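卓上用水切りかごの使用評価　Trameck製ワイヤーラック

生活用品評価室　製品レビュー　台所用品の部

1．評価の目的

当室では、共同炊事場を備えた施設からの照会を受け、洗浄後の食器を一時的に保管する水切りかごについて、継続使用による評価を実施している。本稿では、Trameckの据え置き型ワイヤーラックを取り上げ、比較対象としてUnikの樹脂製かご、およびHindexの折りたたみ式ラックを用いた結果を報告する。評価品はいずれも一般の販売店で購入したものであり、製造者からの提供は受けていない。Trameck製品の購入価格は税込2,563円であった。

2．使用条件

評価は1月から、当室が管理するMenon研修所の炊事場において行った。使用期間は30日間とし、1日2回、昼食後と夕食後に、通常の家庭用洗剤で洗浄した食器を収納した。収納する食器は6人分の飯碗、汁椀、平皿および湯のみとし、鍋類は対象から除いた。かごの手入れは週に一度、柔らかいスポンジと中性洗剤で行い、金属たわしおよび漂白剤は使用していない。

水受けについては、製品に付属するトレーの有無が各社で異なるため、全品共通の吸水マットを敷いて条件をそろえた。したがって、付属品の排水性能は本評価の範囲に含まれない。

3．設置性

据え置き型の製品を選定する際は、外寸のほか、取っ手の張り出しに留意する必要がある。製品表示に記載される幅が取っ手を含むか否かは統一されておらず、今回の3製品の間でも扱いが分かれていた。調理台の奥行きに余裕のない施設では、設置予定箇所に紙を敷いて外形を写し取り、蛇口の可動範囲および引き出しの開閉と干渉しないことを確認されたい。 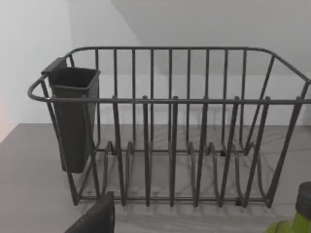
図1　調理台に置いたワイヤー式水切りかご。端部に丸みのある取っ手が張り出す。

Trameck製品の安定性はおおむね良好であった。片側に平皿を寄せて収納した場合にも傾きは認められず、濡れた手で取っ手を持って移動させる際の保持も容易であった。一方、Hindexの折りたたみ式は、重量のある食器を一方に集めると脚部にわずかな浮きが生じた。収納場所を取らない点は折りたたみ式の明確な利点であり、常設を前提としない施設ではなお検討に値する。

4．水切れおよび乾燥

夕食後に収納した食器の状態を翌朝6時に確認した。Trameck製品では、平皿については期間を通じて良好な結果が得られた。飯碗および汁椀は、伏せる角度によって高台に水が残ることがあり、使用者には碗をやや傾けて置くよう周知した。周知後は拭き取りの手間が減少している。

Unikの樹脂製かごは食器への当たりが柔らかく、薄手の湯のみを扱う場合の安心感で優れていた。ただし側面の開口が少なく、底部に近い食器の乾きは他の2製品に比べて遅かった。暖房を停止する夜間にはこの差が大きくなる傾向がみられた。

5．清掃性

ワイヤー製品に共通する課題として、線材の交差部に水垢が残りやすいことが挙げられる。Trameck製品においても、使用期間の後半に底部の交差部で白い付着物が認められた。クエン酸を溶かした湯に浸した布を当て、しばらく置いてから拭き取ることで除去できたが、週に一度の手入れのみでは十分とはいえない。水の硬度が高い地域では、使用後に布で水滴を拭う運用が望ましい。

錆および塗膜の剥離については、期間終了時の目視点検で異常は確認されなかった。なお、長期の耐久性を判断するには期間が短いため、同一品を引き続き使用し、別途報告する予定である。

6．使用者の意見

研修所の利用者からは、食器を立てる位置が分かりやすい、片手で動かせるとの評価があった。改善を求める意見としては、箸やさじを入れる容器が一つでは足りないこと、大皿を手前に置くと奥の碗が取り出しにくいことが寄せられた。箸立ては市販品で補うことができるが、追加の費用と設置場所を見込む必要がある。

7．総合評価

Trameckのワイヤーラックは、常設の炊事場で日常的に平皿を多く扱う用途に適すると判断し、当室の区分では「推奨」とする。碗類が中心の施設では、置き方の周知を条件とする。Unik製品は「用途により推奨」、Hindex製品は「補助用として可」とした。

本評価の結果は購入した個体に基づくものであり、同一型番のすべての製品の品質を保証するものではない。本稿の内容を施設内の掲示等に転載する場合は、事前に当室まで連絡されたい。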